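Second long post on the Stimon two-arm bench kit. I've had it on the table since January, bought with our own money through Clarkmont, and I said I would come back once I'd stopped changing the settings. I have mostly stopped changing the settings.

What you get for 1,415 pounds: two arms, a slotted black rail that both bases bolt to, a wrist camera on each arm, cabling, and a licence for the Somari control software. No table clamps. Table clamps should be in the box at this price.

Assembly took me most of a Friday. The printed guide is fine up to the elbow joint and then refers to a drawing that isn't in it. The drawing is on the support site under "older documents".

My test job is cutlery sorting. Disposable forks in one clear tub, spoons in the other. It sounds trivial and it is a decent test: thin, light, shiny parts that slide when touched, and two classes that look much the same from the handle end.

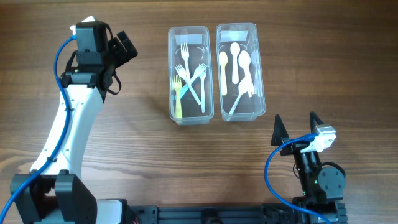

Settings for anyone comparing notes. Speed at 40 per cent of the default maximum, grip force at the second lowest step, both arms allowed to work at the same time but with a keep-out zone around the tubs. Only one arm may be inside the zone. Without that rule they will meet over the tubs sooner or later.

Tubs have a strip of white tape at the far end. The software makes no use of it. I use it to put the tubs back the same way round.

I logged 480 picks over the test period. A pick counts as good if the item ends up in the correct tub without a second attempt. Dropped and recovered counts as a failure. Stimon's own log counts that as a success, so my figures will look worse than the ones on your screen.

Failures by type, largest first: slipped at the handle, closed on nothing, caught the tub wall on the way in, wrong tub. There were 23 wrong-tub errors and 19 of those were spoons put in with the forks. I don't have a good explanation for the imbalance. Retraining with more spoon examples made a small difference.

Handle slips are the main complaint. The stock fingers are smooth. On a narrow plastic handle they hold well if they close square to it, and poorly if they come in at an angle.
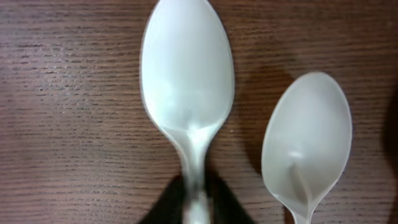 I tried thin rubber tape on the finger faces. It helped with slips and made release worse, as light items then hung on for a moment after opening. Went back to bare fingers with a short pause before the lift.

The Giannakopoulos finger set is sold as an upgrade for this kit. I have not bought it. If you have, I'd like to know whether the tips are replaceable separately, as the product page doesn't say.

Wrist cameras: adequate. Close to the work you lose focus on the fingertips themselves, which matters less than I expected. Shiny plastic gives bright patches under a desk lamp. Moving the lamp was worth more than an hour of exposure adjustment.

Two starting layouts are worth testing separately. Emptying a full tub is hard, with items crossed over each other. Starting with items laid out side by side on the table is much easier, and any demo video that only shows the second one should be read accordingly. 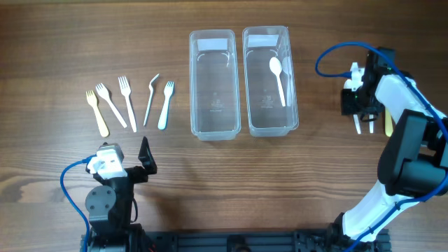

Forks laid out on the table, left-hand tub still empty.

Cable routing is my other complaint. The blue leads are tied along the links with a slack loop near the gripper. Too little slack and the wrist pulls up short on a full turn. Too much and the loop drags over the work. The guide gives no length. I marked mine with tape once I had it right and would suggest you do the same.

Noise is acceptable in a shared room. Motors get warm after a long session, never hot enough to trigger the cut-out. One gripper needed recalibrating twice, the other never.

Somari updates: two so far. The first reset my keep-out zone to the default without saying so. Export your settings before you accept any update. 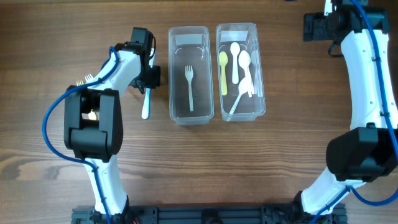 One fork in its tub, the next utensil in the left gripper.

Support from Clarkmont has been prompt on parts and slow on software. A replacement screw set came in two days. My question about the logging rule has been open for around five weeks.

Would I buy it again? For teaching and for trying out two-arm tasks, yes. For anything that has to run unattended, no, the slip rate is too high with the stock fingers and the log flatters it.

Next up is mixed cup and lid handling, same tubs, same lamp position. I'll put the settings file up once I've taken our network details out of it.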